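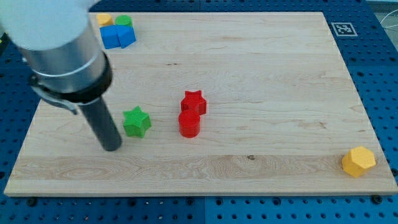
Tábua clara com uma faixa de veio mais escuro e um nó pequeno

De: Yolanda Mosquera
Para: lista de marcenaria de fim de semana
Assunto: Re: óleo ou cera em tampo de cozinha?
Data: 13 de outubro de 2026

Oi, gente!

Li a mensagem do Ezequiel ontem no ônibus e fiquei respondendo de cabeça até chegar em casa, então lá vai, comprida mesmo. Copio o trecho dele para quem não acompanhou:

> Em setembro lixei o tampo da bancada inteiro e passei três demãos
> de óleo de linhaça cru. Continua grudento perto da pia e a minha
> sogra já deixou lá uma marca redonda de xícara. O Kamran diz para
> raspar tudo e encerar. A Yatziri diz para ter paciência. Quem tem
> razão? O tampo é de madeira clara, 153 cm de comprimento, e eu
> queria muito que não amarelasse.
>
> Ezequiel Barajas

Ezequiel, eu fico com a Yatziri, mas com um pedaço do Kamran.

Óleo de linhaça cru demora. Demora mesmo, semanas, e se a cozinha for úmida e sem vento demora mais ainda. Três demãos seguidas, sem tirar o excesso, dão exatamente esse grude que você conta. Eu fiz igualzinho na minha primeira bancada, lá em Palacios, e passei um inverno inteiro com farelo de pão colado na madeira (uma beleza quando chegava visita!). O que resolveu foi pano de algodão com um pouquinho de aguarrás, esfregando no sentido do veio, janela aberta, e depois deixar quieto. Não raspei nada. Se depois disso ainda grudar só perto da pia, aí sim passa uma lixa 220 naquele canto e pronto.

E por favor, os panos: estende lá fora, abertos, até ficarem duros. Pano com linhaça embolado num balde pega fogo sozinho. O Tirta já contou aqui o susto que levou na garagem e eu não quero ler outra história dessas.

Sobre amarelar: linhaça amarela. Não tem jeito. Madeira clara vai puxando para o mel e, se o tampo tiver uma faixa de veio mais desenhada, ela aparece ainda mais depois do óleo. Eu gosto, tem gente que detesta. Se você quer manter claro, dava para ter começado com óleo mineral próprio para tábua, que não seca nunca mas também quase não muda a cor. Só que tem que repetir todo mês no começo e eu sei como isso acaba, a gente repete duas vezes e esquece. Agora que a linhaça já está lá dentro eu não misturaria. Deixa curar e vê a cor que ficou.

A parte do Kamran que eu aproveito é a cera por cima, no fim de tudo. Uso uma pasta de abelha e carnaúba que compro na loja Velis, latinha de 138 gramas, e rende muito mais do que parece. Camada fininha, espera uns vinte minutos, lustra com pano seco. Não protege de panela quente, isso nada protege, mas a água da pia faz gotinha e dá tempo de enxugar. O Tirta usa a da Mornmont e acha melhor. Eu achei o cheiro forte demais para cozinha, mas vai do nariz de cada um.

A marca da xícara: se for branca, é umidade presa no acabamento e costuma sair com ferro morno por cima de um pano dobrado, poucos segundos de cada vez. Se for preta, a água entrou na madeira e aí é ácido oxálico, com luva, óculos e a sogra longe. Qual das duas é a sua? Você não disse.

Ah, e nó. Alguém perguntou por nó na semana passada e acho que ficou sem resposta. Nó pequeno e firme eu deixo em paz. Se tiver rachadinha em volta, pingo cola de cianoacrilato antes da última lixada, porque senão vira depósito de gordura. Massa colorida eu parei de usar, depois do óleo ela sempre fica de outra cor e o olho vai direto lá.

Mudando de assunto um minutinho - quem vai à feira de Brastovport? Eu pego o trem das 11 e volto no mesmo dia. Levo duas plainas velhas para trocar, uma delas com o ferro todo comido de ferrugem mas o corpo bom. Procuro um graminho decente e aceito também grampos, nunca tenho grampo que chegue. Se alguém for de carro e puder trazer uma prancha de freixo na volta, pago o café e o almoço.

O Kamran pediu o link da discussão antiga sobre lixar entre demãos. É a mensagem 1459 do arquivo, mas leiam as respostas também, que a primeira tem um erro na ordem das lixas e só corrigem lá embaixo.

Ezequiel, manda notícia do tampo. E diz a cor da marca!

Beijo a todos,
Yolanda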